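3.2 Receptacle and item set

The tabletop clearing task was designed around a single receptacle and a mixed set of small items of the sort that build up on a desk or a side table. Earlier work on household tidying has mostly used rigid objects of similar size, such as cups, blocks and boxed goods. Our interest was in what happens when decorative items, light scraps and beaded strands share one surface and one destination. The set described here is the one listed as Set C in the Rirkmont inventory, and all layouts in this section draw from it.

The receptacle is a rectangular basket of pale green plastic with a solid rim and perforated sides. Two properties of this basket matter for the analysis. First, the side openings admit light, so the appearance of the interior changes with the position of the basket relative to the lamps. Second, the floor is smooth and slightly glossy. Bright spots and streaks form on it and move with the viewpoint, and at a glance they can be taken for small pale items.

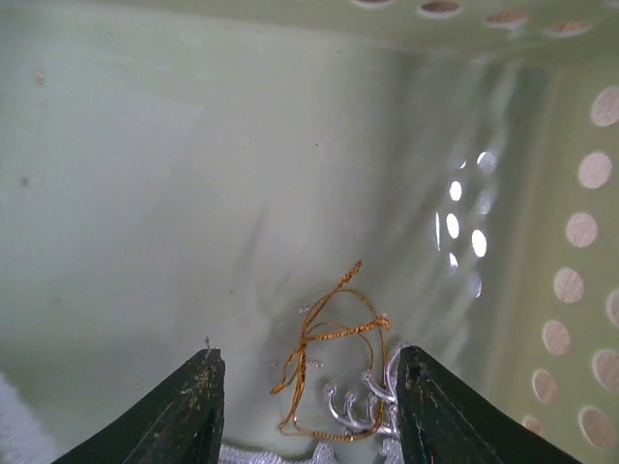 Annotators working on the Wuvville subset were therefore asked to mark an item as contained only if its outline could be followed on all sides, or if it was visible from a second viewpoint. Under the first version of the guidelines, which had no such rule, 60 interior views were returned for a second pass. Most of the disagreements concerned white beads, which are close in size and tone to the highlights on the floor. The revised wording was adopted in May and applied to the full set of 1213 interior views.

Items were grouped by how they behave when lifted and released. Compact items, such as a shiny gold ball, keep their shape and can be placed in one motion. Crumpled pieces compress when gripped and recover partly on release. Strands are the most difficult group: one end may be inside the basket while the rest is still outside it. We treat a strand as contained when its full length lies below the rim – a strand resting on the rim is scored as in transit. Scraps are torn, flat and irregular, and they are scored by area instead of by count, as a single scrap may tear further while it is being handled.

The artificial plant is a fixed item. It is never a target for clearing and stays on the table in every layout. Its role is to divide the work surface and to hide part of what lies close to the pot. In pilot layouts without the plant, scraps could be gathered toward the basket in long, straight passes, and the resulting completion scores told us little about the order in which areas were cleared. With the plant in place, the surface has a near side, a far side and a narrow region at the foot of the pot that has to be approached separately.

A layout partway through clearing is given in Figure 4. We refer to this type of state as split, as the basket already holds items from more than one group while scraps are still present on the wood.

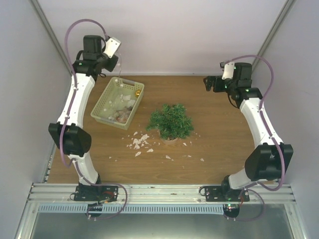

Figure 4. Split state, Set C. The basket contains a gold ball, whitish crumpled pieces and small white beads; a thin beaded strand reaches its far rim. White scraps remain on the tabletop, most densely between the basket and the plant pot.

Split states account for 253 of the 2335 layouts in the collection. They were kept as a separate class for two reasons. The remaining scraps are spread unevenly, so a measure based on mean distance to the basket hides the difference between one dense cluster and a few distant pieces. We report the cleared area of the main cluster and the cleared area of the outlying pieces as separate values. In addition, the contents of the basket are themselves uneven, and an item released over an occupied corner may settle in a different place from one released over bare floor.

Scrap area was measured against the bare wood using the Tarawneh outline procedure, with the threshold set once per layout. The brown grain of the table gives good contrast with white paper-like material, and no background cloth was used. Translucent items were outlined by hand. Where such an item lay among clear or pale material and its boundary could not be settled, the whole group was given one outline and flagged as merged – merged groups are excluded from the per-item results in Section 4 but are included in the totals. The outlines and flags follow the Clultel file layout without changes.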